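Visit notes, Rirkcombe – Thursday shift, November 18, 2021

I spent the day at the Wikon textile care site in Rirkcombe with 12 other people from small laundries and linen services. We signed in at eight, were given vests and earplugs, and sat through a short safety talk. Most of us had come to find out what happens to the jobs when the folding line goes automatic.
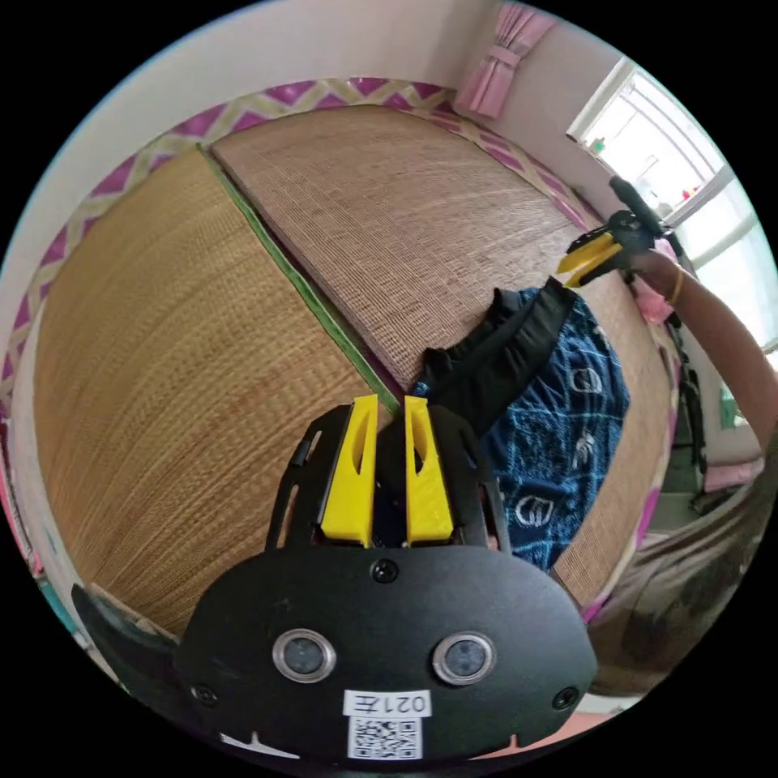
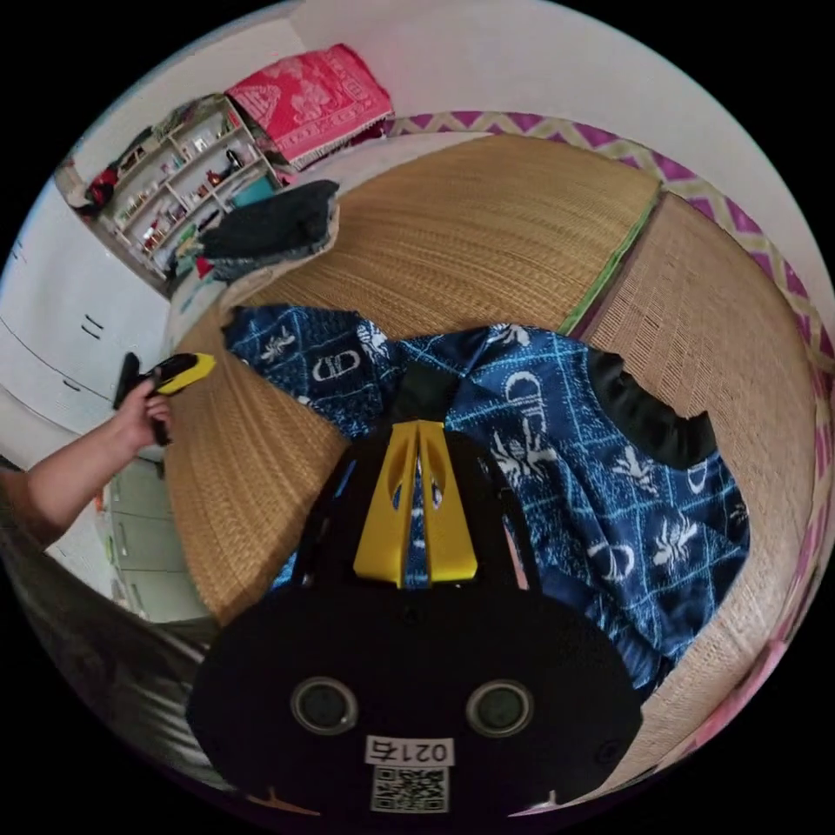
Wikon handles bedding and work clothes for hotels, clinics and a few private customers, and sorting used to be the biggest job on the floor. Until February every piece came down a chute onto long tables, and people shook it out, checked it and sent it left or right. Flat white sheets were never the problem. The hard pieces are the soft, mixed ones, like a blue patterned cloth lying crumpled with something black on or against it, where you have to decide by eye what belongs together before you pull. Fitzgerald Yazzie, the shift lead who took us around, said his crew can do that without thinking and the machines still can't do it every time. Anything the line can't separate goes to a side table, and one person on each shift works that table.

The line itself is called Faltness. It takes sheets, towels and pillowcases from a feed belt, finds two corners, spreads the piece and folds it. We watched it from behind a yellow rail for most of an hour. It was quieter than I expected, and you could talk next to it without shouting. Yesterday's counter was still up on the board by the door: 3,247 pieces. Towels go through with hardly a stop. Fitted sheets stop it fairly often, and then a light comes on and somebody walks over.

That walking over is the main change for the staff. Before, a folder stood in one place for the whole shift. Now four people look after the line between them and rotate every 50 minutes – feed, side table, quality check, packing. Two women I spoke to at the break liked the rotation and said their shoulders were better for it. A man at packing didn't like it. He had been the fastest folder in the building, he said, and now he waited for a light. I wrote that down because the presentation afterward had no slide for it.

Fitzgerald was open about the numbers of people. The crew is smaller than it was. Some left on their own and were not replaced, and three moved to the new delivery hub. The ones who stayed got a week of training and a higher pay grade, and the grade was argued over for a long time. The first offer covered only the person clearing jams. The crew's view was that everybody at the line clears jams, and in the end all four stations went up.

After lunch we saw the office side. A scheduling program called Fu decides which customer's bags get opened first and posts it on a screen over the feed belt. The crew can change the order, but they have to enter a reason. Someone from our group asked who reads the reasons. Fitzgerald said he does, on Fridays, and that the most common one is "bag smells."

A few practical points I want to remember for our own shop:

- The rail and the line take up more floor than the old tables did. Wikon lost a storage bay.
- Lint has to be cleared from the corner finders twice a shift. It was in the manual as once.
- Private customers' bags are still opened and sorted by hand, all of them.
- The side table needs good light and a chair that goes up high. They bought the chair in the second month.

We finished with questions in the canteen. I asked whether he would do the changeover the same way again, and he said he would have put two of the folders on the planning team from the beginning, before the floor plan was drawn. The bus back left at 4, and I've asked Wikon to send the rotation sheet so we can try it at our tables after the holidays.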